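Drerier Hall Shared Kitchen – Spring Walk-Through

April, with comments

Thank you to everyone who left the place so tidy for me. I went through it in the morning with the old list in hand, and I've added my notes under each item, a few longer than they need to be.

1. Wooden utensils and handles
OK. Run a thumb along the grain and feel for splinters or a loose joint. Anything that wobbles goes in the repair tub, please, and not back in the drawer.
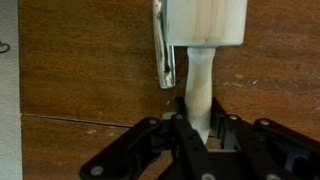
2. Fire extinguisher and blanket
OK. The Mutus extinguisher by the back door has its pin and its tag. The blanket had slipped behind the bread bin again, so I hung it back on its hook, where I do hope it will stay.

3. Outlets and cords
Needs attention. The Kröger kettle has a stiff spot in its cord near the plug. I've put it away until we can replace it – tea drinkers, I am sorry, I'm one too. Keep cords off the floor wherever people walk.

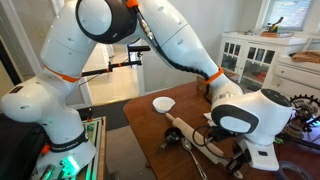 Item 3, beside the table.

4. Refrigerator
OK. It read 27 on the freezer side, which is too warm, but after I turned the dial down and had my lunch it was 5. Please label your leftovers.

5. Dining table and baking tools
OK. The finish is still lovely and glossy. Wipe up flour with a barely damp cloth, and set rolling pins where they can't roll off onto somebody's toes.
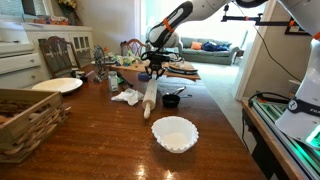
Can I put a hot pan straight on the table?
Please use a trivet every time, even for a minute. There are 7 in the drawer under the toaster.

6. Coffee corner
OK, with a small grumble. Filters belong in a closed box, well away from the burners, and the scoop should be washed now and then. The Jatell grinder must be unplugged before anyone reaches in to clear a jam, 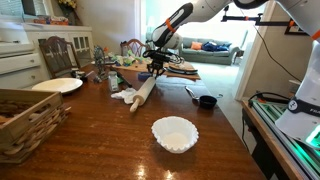
and that goes for the blender as well, however quick the job looks. I've taped a note to both lids.

7. Exits
OK. Both doors open freely. The mat at the side door curls at one corner and needs fresh tape before the next supper.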